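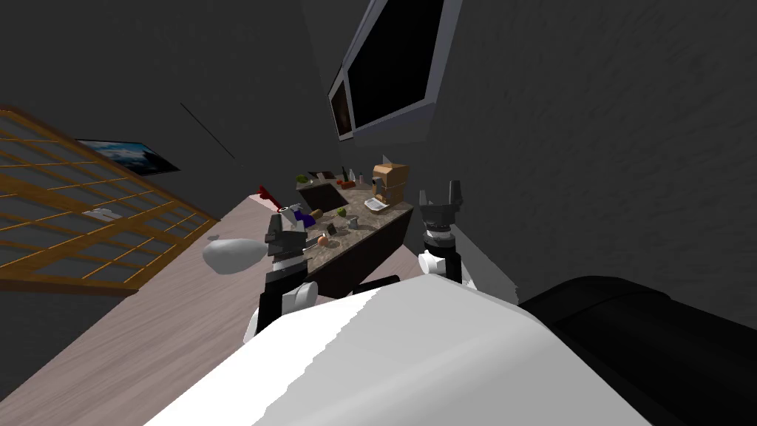

05/10/2018
By Tormod Tangen

The Grokirel kitchen cell is a simulated work cell for a two-armed mobile robot, maintained at Nirkness as part of the Zumham manipulation program. It consists of a robot model with a white shell, two arms ending in black two-fingered grippers, and a domestic kitchen built around an island with a granite countertop. The cell is used to rehearse pick-and-place routines before they are released to the physical robot. This article covers its setup and routine maintenance.

Layout

The island is the fixed reference for the cell. Its top surface defines the working plane, and the position of every loose object is stored relative to it. The sink is modelled as a recess in the countertop, and a boxy appliance stands toward one end. Both are static bodies and do not move when struck. Loose objects include a green apple, a small orange ball, a grey cup and several bottles. The wall screens, the landscape picture and the slatted window are scenery and carry no collision geometry.

Mass and friction values for the loose objects are kept in a separate table, edited by hand. The ball is the most sensitive entry. If its rolling resistance is set too low it drifts across the stone during the settling period and the run is rejected.

Initialization

A run begins with the arms in the stored start posture. The physics engine is then stepped 100 times with the motors held, which allows the loose objects to come to rest on the countertop. Joint offsets are loaded only after this period. Loading them earlier produces a small jump at the wrist, recorded in the log as a contact fault even though no contact has occurred.

The grippers are opened and closed once each, left before right. Finger travel is compared with the stored value, and a difference greater than two millimetres stops the run. The operator may override the stop, but the override is written to the log and the results are excluded from the Ham comparison set.

Camera alignment

The viewing camera is attached to the robot body and takes its orientation from the base frame. Its roll angle is stored separately from pitch and yaw, in degrees, while the remaining angles are in radians. Valter Hedlund's maintenance notes list this mismatch as the most common source of error after a configuration file has been copied between machines. A roll error affects the rendered view only - object poses and joint readings stay correct.

The angle is checked by comparing the rendered edge of the countertop with the horizontal axis of the base frame. Correction is made in the configuration file, followed by a full restart of the renderer. Reloading the file during a run has no effect on the camera.

Maintenance

Collision meshes are rebuilt each June, and whenever a gripper model is replaced. The rebuild takes around 60 minutes on the standard workstation. Meshes for the finger pads are finer than those for the arm links and are checked individually for gaps.

Floating or displaced bodies are traced through the scene tree. A body without a parent entry keeps its last world coordinates and ignores gravity - the entry must be restored by hand, after which the settling period is repeated.

Fault codes

Code 22: finger travel outside tolerance. Check the gripper scale factor, then the pad meshes.

Code 57: contact reported before the settling period has ended. Check the load order of the joint offsets.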